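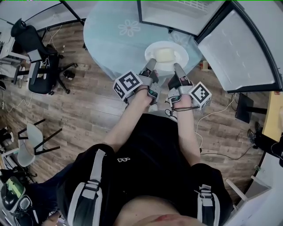
The Piece on the Plate

Diarmuid Sheehan had packed cheese for Nastov in Clestville since he left school, and in April they moved him upstairs to pick up the same thing all day and put it down again.

The thing was a cylinder, pale cream, and it sat on a round white plate. The plate sat on a light-blue table with a daisy printed on it so faintly that he worked at it for most of a morning before he noticed. He wore the harness over his T-shirt and a gripper strapped to each hand, and on each gripper was a white cube with black squares on it. The grippers were gray and each had a long finger. When he squeezed, the fingers closed. When they had closed on the piece, he lifted it, held it, and set it back on the plate.

"Now again," Căpraru said.

Căpraru ran the upstairs room. She had come from the company that made Drunano, the system that was going onto the packing line, and she was on loan until it worked. She ate lunch at her desk and kept the log on a screen turned away from the rest of them.

"Same way?" Diarmuid asked.

"However you would do it."

"I'd do it with my hands."

She wrote something down. He hoped it wasn't that.

The contract was for 2000 good lifts. A lift was good if he didn't drop the piece, didn't drag the plate, and didn't stop in the middle to scratch his nose, which was hard to do with the grippers on anyway. After 2000 he could go back down to the line, or to what was left of it. The letter said "a suitable position." He had read the letter in the parking lot and then put it in the glove compartment with the tire receipt.

His shift started at 6. By 10 his forearms hurt in a place the line had never bothered. Down there it was the shoulders and the feet, and you knew about it years ahead because you watched it happen to older people. With this he had no one to ask. He took the grippers off at break and his hands felt light and a little stupid. He missed the handle of his cup the first time he reached for it.

He ate with the packers still. They made room on the bench and wanted to know what it was like.

"It's warm," he said. "You can wear shorts."

"You can wear shorts," said Bev, who was in a hairnet and two sweaters. "What are you teaching it?"

"To pick a thing up."

"What thing?"

He told her. She asked if it was cheese and he said no, it was about the size of one. She thought about that while she peeled her orange.

"Are you teaching it good?" she said.

He didn't know how to answer. On the second day he had tried going at it badly. He came in too steep, pinched the piece near the top, let it wobble. Căpraru marked those lifts as bad and they didn't count, so he was only making the job longer. After that he did them properly. Then there was an afternoon when he did them better than properly. He found that if he brought both grippers in low and let the left one touch first, the piece settled between them and came up straight. It was what he did on the line with the soft rounds, the ones that bruised. He had never told anyone about it because there was nothing to tell. It was a thing his left hand did.

"What was that?" Căpraru said. She had stood up.

"What was what?"

"The left one. You waited."

"It's how you do the soft ones."

"Can you do it every time?"

He could. He did it for the rest of the afternoon. On the drive home he turned the radio off and thought about it, and he couldn't decide whether he had been asked for something or had offered it.

The first Drunano arm went in at the end of the line the next week. Management had them all stand around for it. It picked up a round, held it too long, and put it in the box. Somebody clapped. Bev's station was the one beside it, and her job now was to straighten what it put down crooked. She said it was easier work. She said it two or three times at lunch.

Upstairs, the log said 1756. Căpraru had started reading him the number at the end of each shift, and he had started wanting to hear it.

"They have posted the new positions," she told him while he was undoing the buckles. "Have you looked?"

"Not yet."

"There are 13."

There were more packers than that. They both knew the list of names, because it hung by the time clock.

"There is one up here," she said. "It would be other objects. Bags. The soft trays. I would put your name."

"Would it be me or would it be Bev?"

"It would be you. You have the left hand."

He hung the harness on its hook and rubbed his wrists where the straps had been. He asked what the pay was and she told him, and it was a bit more than the line. He asked how long it would last. She looked at the screen as if it might be in there.

"Until it can do the bags," she said.

He went down the back stairs. The afternoon shift was coming on, and the arm was already going — lift, hold, box — with Bev leaning in beside it for her last few minutes. He stopped where he could see. It came in low. The left side touched first and waited, and the round came up straight.

Bev didn't have to fix that one. She stood with her hands out over the box until the next one came.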